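Section 3. Teaching a pick by hand

Read Section 2 (Mounting and air supply) first. The steps below assume that the arm is bolted down, the gripper has air, and the Flaltovura software opens without errors on the cell computer.

3.1 Before you start

You need two people for the first session. One person holds and guides the arm. The other stays at the computer with a hand near the stop button. After the first session, one trained person can do both jobs if the stop button is within reach of the arm.

1. Clamp the bins to the table. Push on each bin from the side with your palm. If it moves, tighten the clamp and push again.
2. Put a small number of objects in the front bin. Use objects that differ in shape and size. Hard toys, discs and blocks are good for a first session.
3. Leave the rear bin clear if you plan to record placing as well as picking.
4. Check that the cables and air hoses have slack at the wrist. Turn the last joint slowly through the range you expect to use and watch the hoses while it turns.
5. Move chairs, bags and carts out of reach of the arm.

CAUTION: Never put your hand in the bin while the drives are on. Press the stop button first, then reach in.

3.2 Setting the tool load

The arm has to know the weight of the gripper before it can be guided by hand. With a wrong value it drifts up or sinks when you let go.

1. Open Setup, then Tool, then Load.
2. Enter the weight and center of gravity from the gripper data sheet. Include the bracket, the fittings and any hoses carried on the wrist.
3. Press Save. The load file is stored on the controller under the tool name.
4. Turn on Hand Guide and hold the flange lightly. Let go. The arm should stay where it is.

If the arm moves by itself, press the stop button and check the values. Error 3039 means the measured load and the entered load do not agree. It clears when a correct value is saved.

Note: Every change to the fingers counts as a new tool. Save it under a new name, or older recordings will play back with the wrong load.

3.3 Guiding the arm

1. Stand on the side of the arm where you can see the fingertips. On most cells this is the side away from the shoulder.
2. Hold the flange with one hand. Do not hold the hoses, the cable loop or the fingers.
3. Ask your partner to press Record. Wait for the tone.
4. Bring the gripper over the bin, above the height of the walls, and pause.
5. Lower it toward one object. Keep the fingers close to vertical for objects in the middle of the bin. Tilt them for objects lying against a wall.
6. Press the close button on the pendant. Wait for the fingers to stop moving before you lift.
7. Lift straight up until the object is clear of the walls, then move to the place point.
8. Press open, raise the gripper and press Stop Recording.
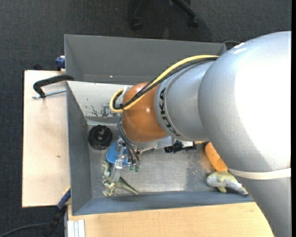 Work at an even pace. The software keeps your speed, including the hesitations, and a slow, unsure approach will play back as a slow, unsure approach. If you lose your place in the middle of a pick, stop and delete the take.

Record at least 19 takes before you train. Change the position of the objects between takes. Let some of them touch each other and let some lie against the front wall, because those are the picks the arm has the most trouble with later. A long object with a thin end should be picked near its thick part in every take. Mixing both ends confuses the model.

3.4 Guiding by remote control

Use remote control when the arm is too heavy to guide comfortably or when the bin walls block your view from where you have to stand.

1. Plug in the hand controller and choose Remote on the start page.
2. Set the speed limit to Low. Leave it there for the first hour of practice.
3. Hold the enable switch halfway in. The arm stops when you release it and also when you squeeze it all the way.
4. Steer the gripper over the bin and record as in 3.3, steps 4 to 8.

Remote takes and hand-guided takes can be trained together. Mark the mode in the take name so they can be separated again.

CAUTION: The large link next to the wrist swings lower than most people expect. Watch it as well as the fingers. It can hit a bin wall or a clamp while the fingertips are still clear.

3.5 Checking the takes

1. Open the take list and play each take on the screen.
2. Delete takes in which the gripper touched a wall, dropped the object or closed on nothing.
3. Play one good take on the arm at Low speed with the bin empty.
4. Put one object back in its recorded place and play the take again.

If the fingers arrive to one side of the object, check the bin first. A bin that has shifted in its clamp gives the same error as a bad calibration and takes much less time to fix. If the bin has not moved, repeat the camera calibration in Section 2.

Questions about load files go to Juraj Ondrejka at the Brurnbridge office. For training and take formats, contact Ľudovít Šimko. Have the tool name and the error number ready.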